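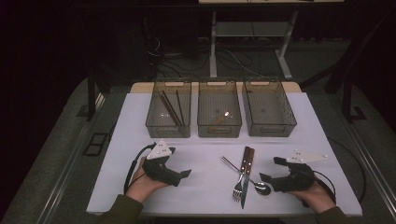 Photo: Duarte Bettencourt / Hevberg

Demonstrator FAQ – cutlery sorting, handheld grippers

Last updated Saturday, February 23, 2019. Toàn Tôn keeps this page. If something's wrong, tell him, don't fix it on a sticky note.

What am I being asked to do?

Sort cutlery into bins, using the two handheld grippers instead of your fingers. One in each hand. The system records where both grippers go and when the jaws open and close. Later the robot learns from it. You don't need to know any robotics.

Is there a robot in the room while I do it?

Not for this task. You're the arms. The robot at the Plustwood site gets the recordings afterward. For the remote control sessions see the Vandaro page, different booking form.

How long is a session?

Two hours, with breaks. Most people get through 87 good runs in that time once they've had a practice day. First day will be a lot less. Fine.

What goes in which bin?

Three bins along the back of the table. The run card tells you which item goes where, and it changes between sets so read it every time. Chopsticks count as one item if they're on the card as a pair, two items if they're not. Small wooden pieces go in on their own. Leave anything that's already in a bin at the start of the run, unless the card says to clear it.

The knives and forks are all on top of each other. Can I spread them out first?

No. The pile is the point. Fork under two knives with a spoon crossing underneath is a normal start. Take the top piece, then the next. If you need to nudge something loose, nudge it with the jaw, and keep that in the recording.

Which hand should I use?

Whichever is closer. Don't cross your arms over. Passing from one gripper to the other is OK, and we'd like more of it, especially for the knives. Hold by the handle if you can get it.

How hard do I squeeze?

Less than you think. The jaw is flat and a spoon bowl will slide out if you pinch it at the curve. Go for the handle near the middle. Chopsticks – come in from the side.

What are the white triangles on top of the grippers?

Marker plates. The dots on them are what we track. Please don't touch the dots, or wipe them, or lean the plate against a bin when you put the gripper down. The left and right plates are diffrent shapes so don't swap grippers between hands. If a dot comes off, stop and tell the desk. Do not glue it back. We lost 219 runs in August to a dot that was glued back on slightly off.

Can I turn my wrists any way I like?

Within reason. Keep the plates facing up or sideways. If you roll one right over, tracking drops and you'll hear two beeps. Roll back, wait for the single beep, carry on. More than 4 drops in one run, throw it away and start again.

What about the cables?

One from each gripper. Let them hang off the sides of the table. Before each set check that neither one is wrapped round your wrist. There are more cables on the floor behind the table, so walk round the front please.

Why is it so dark in there?

Reflections off the metal used to confuse tracking. Keeping the room lights low and the table lit was the cheapest fix. If it bothers your eyes, take a longer break, that's allowed. You can ask for the lights up between sets.

What should I wear?

Long sleeves, dark, nothing shiny. No watch, no rings. We have spare shirts in three sizes.

I dropped something. Is the run ruined?

On the table: no, pick it up with the gripper and keep going. Recoveries are useful. On the floor: yes, press the pedal twice to discard, pick it up by hand, reset.

I put the fork in the wrong bin and noticed right away.

Take it out with the gripper and put it in the right one. Don't reach in with your hand. If you notice after you've ended the run, write the run number on the sheet.

Should I go fast?

No. Steady. Don't freeze in mid air either, long pauses are hard for us to use. If you need to think, think before you press start.

How many runs do you need in total?

The Gronow set needs 800 good ones before training starts. We're over halfway.

I'm left-handed, does it matter?

No, and please sign up, we're short on left-handers.

Can I see the robot do my runs?

Usually, a few weeks later. Ask Duarte Bettencourt, he sets up the playback visits. It won't look exactly like you. It mixes everybody's runs together.

Do I get paid for discarded runs?

Yes. You're paid by the hour, not by the run. So please discard the bad ones.

My hands hurt.

Stop. Put both grippers down flat and tell the desk. You can finish another day and you still get the full session. New pads for the grips are on order, the old ones are kind of thin.

Where do I leave the grippers when I'm done?

On the table, jaws closed, plates up. Leave them pluged in. Cutlery stays where it ended up, the next person resets from thier own card.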